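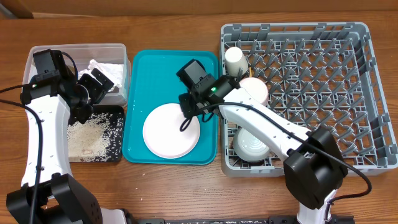 Section 4. Your first shift with the Buneck

Read this section before you switch on the Buneck table station in a staff kitchen. It assumes that the arms are bolted down and that Section 3 (Power and Cables) was completed by someone who read it.

4.1 What changes for kitchen staff

The Buneck sorts used tableware from the table into the dish rack. It doesn't run the dishwasher, wipe the table or carry anything to another room. At the Wesby site, where this guide was first tried out, the kitchen crew had been told that the station would "free them up." What it mostly freed them up for was scraping plates, which they had been doing already, and picking up rice.

Please plan shifts accordingly. One person per shift is the station attendant. The attendant's job is to set out the table, watch the first load, clear stops and decide what counts as trash. Put these duties on the schedule with hours next to them. Duties without hours get done during somebody's lunch.

4.2 Setting out the table

1. Press PAUSE and wait until both arms are still. An arm that is thinking looks a lot like an arm that has finished, so check the panel.
2. Put the dish rack on the right, flat, with the pegs facing up.
3. Put the scrap tray and the clear container on the left. Food scraps go in the tray. Paper towels and tissues go in the container.
4. Place used items in the middle, within reach of both arms.
5. Take out knives, glassware and anything with a sentimental owner.
6. Check that the arm cables hang free and aren't trapped under a tray.
7. Step back 600 mm from the table edge and press START.

CAUTION: Keep hands, sleeves and lanyards off the table while the arms are moving. If you see a cup about to go over, let it go over. Cups are in the supply budget.

4.3 Stacks

People stack their dishes to be polite. The Buneck would prefer that they didn't. A cup inside a bowl on a plate may be read as one item with an unusual shape, and the gripper will try to pick it up as one.
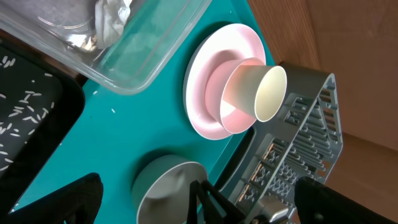
Figure 4-2. Paper cup in bowl, bowl on plate: separate before sorting.

To clear a stack:

1. Press PAUSE.
2. Lift the top item off first and set it down by itself. Repeat until you reach the plate.
3. Throw paper cups away. They fit the rack nicely, and the station will happily put them there if you let it.
4. Press RESUME. Don't press START, or the Buneck will begin the whole table again with fresh confidence.

NOTE: A sign asking people not to stack has been tested at Wesby. You are welcome to test it again.

4.4 Rice and other small things

The grippers are made for tableware. Loose grains on the table are a job for the attendant and a damp cloth, with the station paused. Sweep toward the scrap tray, and keep grains away from the arm bases. Do this between loads – at the end of the day they will have dried on, and you'll need the scraper.

4.5 Code 213

Code 213 means "item not recognized." Common causes are a cup on its side, a crumpled tissue, or a water bottle that somebody set down for just a second.

1. Press PAUSE.
2. Remove the item or stand it upright.
3. Press RESUME.
4. Enter the cause in Bugti, the station log, in your own words. Short ones are fine. Lerkar support reads them, and the swearing is filtered out before it reaches your manager.

If Code 213 shows up 16 times in one shift, the station locks and asks for a supervisor. The supervisor will need the panel key, so find out now where it's kept.

4.6 Handover

Allow 15 minutes at the end of each shift. Park the arms, empty the scrap tray and the container, and move the full rack to the dishwasher by hand. Tell the next attendant what went wrong, even if it's in the log.

Managers: items sorted per hour measures the station. Please don't use it to rate the attendant, who spends most of the hour on things the counter can't see. For meal breaks without an attendant, park the arms and let dishes wait on the side counter. See Section 5 for cleaning the gripper fingers.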